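首页 观点 城市 生活 关于我们 登录

本网站使用 Cookie 改善阅读体验。继续浏览即表示您同意我们的隐私政策。

观点

住宅垃圾费应该按量收

阅读时间:7 分钟

我住的小区叫 Jendham,有 456 户。去年起,街道开始讨论要不要把垃圾处理费从按户平摊改成按量计费。讨论到现在没有定论,二月的说明会上又吵了一个晚上。我在会上发了言,时间只有几分钟,很多话没有讲完,所以写在这里。

我的立场很简单:应该按量收,而且应该尽快收。

先说现在的办法。每户每年交同样一笔钱,一个人住的交这么多,五口人住的也交这么多。天天叫外卖的和自己买菜做饭的没有区别,搬家时扔掉三个柜子的和一年到头只扔厨余的也没有区别。这笔钱夹在物业账单里,排在电梯维护和绿化之间,多数人从来不看。我问过楼里的邻居,能说出自己交多少垃圾费的只有一户,那家的女主人是做会计的。

一项费用如果谁都不知道自己交了多少,它就不会影响任何人的行为。水费、电费、燃气费都装了表,我们也都习惯了。小时候我家院子里的水费是几户合摊的,水龙头常常滴一整夜,没有人去关。后来各家装了水表,滴水的声音很快就没有了。垃圾和水没有本质差别,运走它要用车、用油、用人,烧掉或者填埋它要用地。每多一袋,后面就多一份开销。

反对的意见我听了不少,大致可以归成几种,我逐一说。

第一种是说按量收费会让人乱扔。有人会把垃圾带到公司去扔,或者趁夜里放在别人楼下。这种担心有道理,我不认为可以轻描淡写地带过。朋友 Urszula Tomaszewski 住在一个叫 Piras 的镇上,那里实行专用收费袋已经好几年。她告诉我,头几个月路边的公共垃圾箱确实总是满的,里面塞着从家里带出来的袋子。镇上的做法是把公共垃圾箱的投放口改小,同时把专用袋的价格定得很低,低到不值得为它多走一段路。她说后来情况平稳了,现在大家抱怨的是袋子太薄。

我从这件事里得到的看法是,价格要低,但不能是零。很多人一听按量收费就以为是要多收钱,其实总额可以不变,只是换一种分法。扔得少的人少交,扔得多的人多交,中间的人几乎感觉不到变化。

第二种意见是说对大家庭不公平。孩子多、有老人卧床的家庭,尿布和护理垫每天都要扔,这不是他们能选择的。这一条我完全同意,办法也现成:有三岁以下孩子的家庭、有卧床老人的家庭,每月免费领一定数量的袋子。Halvard Torvik 在说明会上提出,可以由社区医生开一张单子,凭单领取。我觉得不必这么麻烦。孩子的年龄户口上都有,老人的情况居委会也清楚,不要让已经很累的人再去排一次队。

第三种意见是怕麻烦。要买专用袋,要记住哪天收什么,忘了还要把一袋厨余留在家里过夜。我理解,我自己也不是勤快的人。不过我们现在的分类已经够麻烦了,楼下四种颜色的桶,投放时间是早上七点到九点,晚上六点到八点,错过了也是要拎回家的。按量收费加上去的只有一件事,就是换一种袋子。如果做得好,反而可以把投放时间放宽,既然袋子已经付过钱,什么时候扔就不必管得那么死。

第四种意见比较少有人公开说,但私下里我听到好几次:反正我不缺这点钱,扔多少是我的自由。这句话我没有意见。愿意多付就多付,按量收费正好允许这样做。现在的平摊办法才是让别人替你付。

还有一个问题讨论得不够,就是租户。我们小区有不少房子是出租的,垃圾费由房东交,房东再算进房租。租户看不到这笔钱,换成收费袋以后就变成租户直接付。那么房东原来交的那一部分,会不会从房租里减掉?我认为多半不会。这一点街道应该在通知里写清楚,至少要求在新签的租约里把垃圾费单列出来。Apinya Phuthong 在楼里租了六年房,她说她不反对买袋子,只是不想付两遍。我觉得这个要求很合理。

再说定价。街道给出的草案是小袋 37 分,大袋 53 分。我认为两者的差距太小。大袋的容量接近小袋的两倍,价格却没有拉开,等于鼓励大家都买大袋,塞不满也拿下去。应该把大袋提高一些,或者干脆再增加一种更小的规格,给一个人住的家庭用。独居的人两三天才装满一小袋,夏天不可能放那么久,只好半袋半袋地扔,花的是整袋的钱。

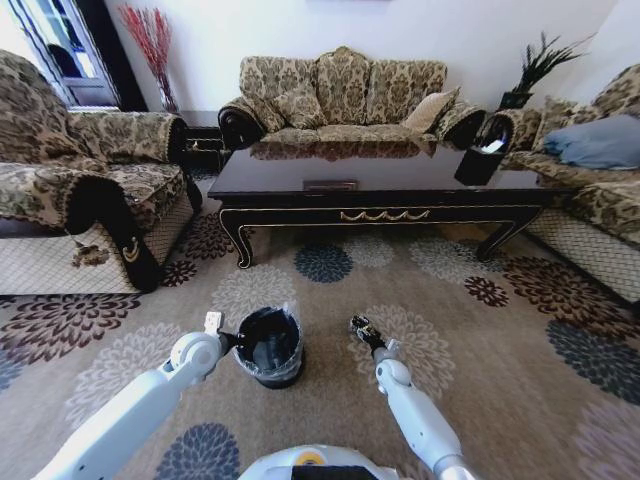

按量收费以后,家里的垃圾真的会变少吗?

会少一些,主要少在包装和吃不完的食物上,减少的幅度取决于袋子的价格和厨余是否另外收。

厨余这一项我想多说两句。如果厨余也要装收费袋,大家就会想办法往下水道里冲,管道堵了,修理费最后还是全楼分摊。所以我主张厨余免费,只对其他垃圾收费。Piras 就是这样做的,厨余桶放在每栋楼的侧门,不用袋子,直接倒进去,桶每天换。味道是有的,夏天尤其明显,要靠勤换来解决。

可回收物也应该免费,而且要方便。现在我们要把纸箱拆开、捆好,走到小区北门的回收点,那里下午四点就关了。上班的人根本赶不上,纸箱就进了普通垃圾桶。如果只收费而不延长回收点的时间,居民会觉得自己被逼着付钱,这种感觉是对的。

最后是钱的去向。说明会上 Angeliki Margaritis 问了一句:收上来的钱由谁管,账在哪里看?台上的人说会研究。我认为这件事不能放到后面研究,应该和价格一起公布。每个季度在楼下贴一张纸就够了,写明卖了多少袋,付给清运公司多少,剩下多少。字大一点,贴在电梯旁边,不要贴在物业办公室里面。

草案的意见征集还没有截止,表格在物业前台可以领,也可以投到南门的信箱。我填的那一份写了三条:厨余免费,回收点开到晚上八点,账目按季公布。租约那一条表格上没有地方写,我写在了背面。

订阅我们的每周通讯,新文章将直接发送到您的邮箱。您可以随时退订。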